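Hands-on electronics bench opens at the Bemus learning center

The practice bench at the Bemus learning center is open at last, and it's a treat. Anyone who has ever wanted to slide a control, flip a switch and plug a cable into the right socket without worrying about breaking something expensive now has a place to do it.

The bench is part of the center's winter program, which started in January and runs through the spring. It takes up the small room at the end of the second-floor hallway, the one that used to hold the map cabinets. The cabinets have gone down to the basement, the walls have been painted, and the room now has proper lighting for close work.

Lucyna Walczak, who runs the adult classes at Bemus, has wanted something like it for years. Her evening course on household electrical basics has always been popular, but it was taught mostly from slides and a box of spare parts.

"People would listen very politely for an hour and then ask if they could touch something," she said. "Now they touch things in the first five minutes. It's a completely different class!"

The new sessions are built on small modular boards with all the controls out on top. There are sliders with numbered scales, toggle switches marked Off and On, colored round domes in a diamond, and a section of sockets for patch cables. The panels join with notched edges like the pieces of a puzzle, and there's a handle at each end for carrying.

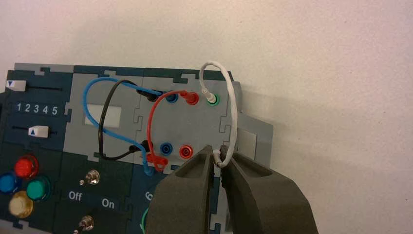
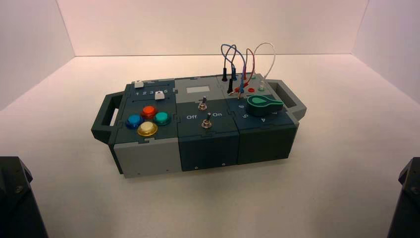 Beginners start with the patch cables. They get a printed card with a simple plan on it, and they have to follow the colors: blue to blue, red to red. It sounds easy, and for the first card it is. By the fourth card the plan is drawn as a circuit diagram with no colors at all, and the room gets very quiet.

Roman Głowacki teaches the beginner group and wrote the cards himself. He tested them on his family over the holidays and threw out the ones that started arguments. He's a retired repair technician with a huge fondness for a good switch, and he can talk for a long time about why one clicks nicely and another doesn't (ask him, he'd love it).

"I want people to read the panel before they reach for it," Głowacki said. "Look at the labels. Find out where Off is. Then go ahead and play."

Classes are kept to four people at a time, so there's plenty of elbow room and everybody gets a turn. Each session lasts 50 minutes. That's long enough for two or three cards and short enough that nobody's eyes get tired, although the first group asked to stay on and was allowed to.

Among them was a father with a daughter in middle school. She finished her second card before he had finished his first, and then helped him find the cable he'd plugged into the wrong row. There was also a baker who wants to understand the control panel on her oven, and a man who simply liked the look of the poster.

The third session moves on to meters. Participants learn how to choose a range, where the test leads go and how to write down a reading so that another person can make sense of it later. Walczak is especially pleased with this part. She says that most homes seem to have a meter in a drawer somewhere, often still in its packaging, and she'd like to see more of them put to use.

The learning center is also adding a free drop-in hour in the late afternoon – no sign-up, no card to finish, just time at the bench with a teacher nearby. Children are welcome if they come with an adult. Visitors who have their own meter are encouraged to bring it and learn what the symbols on the dial mean. The bench isn't for repairs, though, so please leave the broken toaster at home. Głowacki has already been offered two.

Money for the program came from a local fund drive held last fall. In the end 252 households gave something, many of them families whose children had taken the summer science classes. The center has put up a thank-you board by the stairs, and the names fill it nearly to the bottom. Part of the money paid for the new lighting, and part has been set aside for printing a second set of cards, this time for people who have been through the beginner course and want harder problems.

The harder set is half written. Głowacki says it will have faults hidden in the diagrams, and that participants will have to spot them before making any connections. Walczak has tried the first three and got two of them right. She'd like it noted that the other one was badly drawn.

A short evening course for parents and teachers is planned as well, with ideas for explaining circuits to younger children using paper, string and a lot of pointing. It will be held in the larger classroom downstairs, and places will be offered first to people who are already on the waiting list for the bench.

Sign-up for the regular sessions is at the front desk or by phone, extension 802. The beginner course is three sessions long, and it's best to take them in order. No experience is needed, and all the cards and cables are provided. Reading glasses are a good idea – some of the symbols on the diagrams are pretty small. The room is on the second floor, with elevator access from the side entrance, and coats can be left on the hooks outside the door.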